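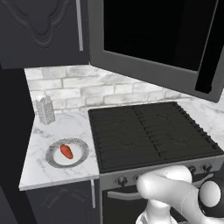

My mother-in-law believes that a kitchen should be chosen the way one chooses a burial plot, once and with a view to staying. I have moved house five times in my adult life and have inherited every kitchen I ever cooked in, along with the opinions of whoever had it before me. So when I was sent to Balarville to write about the great kitchen revival, I went as a man who has never picked a tap. By the end of my first morning I could tell a shaker door from a slab at twenty paces, and I knew that dark grey cabinets with a carved arch on the front, set above white brick with a bit of grey marbling in it, are what people ask for when they can't decide whether they live in a chapel or a coffee shop. They ask for it a great deal.

Balarville used to make shoes. Now it has a high street with a closed bank at each end and, in between, more kitchen showrooms than places to buy a potato. The largest is Fomau, which has sixty display kitchens on two floors and a café where you can sit down and recover from them. None of the taps run. The books on the shelves are chosen by colour, and I found the same Danish novel in four different lives.

Priya Dvorak has sold kitchens at Fomau long enough to know within a minute which half of a couple will get its way. It is the quiet one, apparently. The loud one gets the handles.

"People come in and tell me they entertain," she said. "I ask how many chairs they've got. Then there's a pause."

She was kind about this. Everyone in the trade is kind, in the way dentists are kind. They have watched people weep over worktop edges. They have seen a marriage wobble on the question of where the bin should go, and they will tell you, lowering their voices, that the bin is where most of the trouble starts. There are pull-out bins, bins that open at the nudge of a knee, bins divided into so many compartments that putting out the rubbish becomes a kind of filing. I own a bin with a lid. I kept this to myself.

What struck me, going from one pretend home to the next, was how little anybody wanted to talk about food. I heard about flow. I heard about zones, and about something called a landing area, where a hot dish may be put down by a person who has planned ahead. One couple, who had driven from the coast, spent most of an hour on a drawer for lids. They opened it and they closed it. It had a soft close, and they stood listening to it like people at a concert.

"We don't cook that much," the husband told me, when I asked what they made. "But we'd like to be able to."

I thought that was rather touching, and also that it would come to 3,000 pounds for the drawers alone.

Across the road from Fomau is a narrow shop with a hand-painted sign that says Siriwardena, after a family that sold it years ago and took the good kettle with them. It belongs now to Wendell Gallagher, who mends kitchens. He rehangs doors. He will paint your old cupboards for 757 pounds, a price he arrived at by a method he wouldn't share and has refused to round down. He has no showroom. He has a stool, and a shelf of hinges in jam jars, and he is booked until September.

"They ring me up and say it's had its day," he said. "I go round and it's a screw."

Gallagher doesn't hold with revivals. In his view the kitchen was finished as an idea when they got the sink under the window, and everything after that has been people with catalogues. He cooks at home on a stove he found in a skip and has a table that folds down from the wall, except on the left. When I asked him what he would change if money were no object, he thought about it for so long that a customer came in, bought a knob and left.

"I'd have another socket," he said.

I went home on the slow train with a bag of brochures and an open mind, and sat in my own kitchen, which is beige. It was put in by a woman called Norine, whose name is still on some of the post. Norine was evidently tall. She had the cupboards hung so high that I keep a chair in there just for reaching the rice, and she had strong feelings about ivy, which runs around the tiles in a border and comes back faintly wherever I have painted over it. I have complained about Norine to guests. I have blamed her for a burnt pie.

I measured up, all the same. I drew a plan on the back of an envelope and moved the cooker from one side to the other, and then I moved the bin. My wife came in, looked at the envelope and said nothing, and I remembered what Priya Dvorak had told me about the quiet ones.

We are getting another socket.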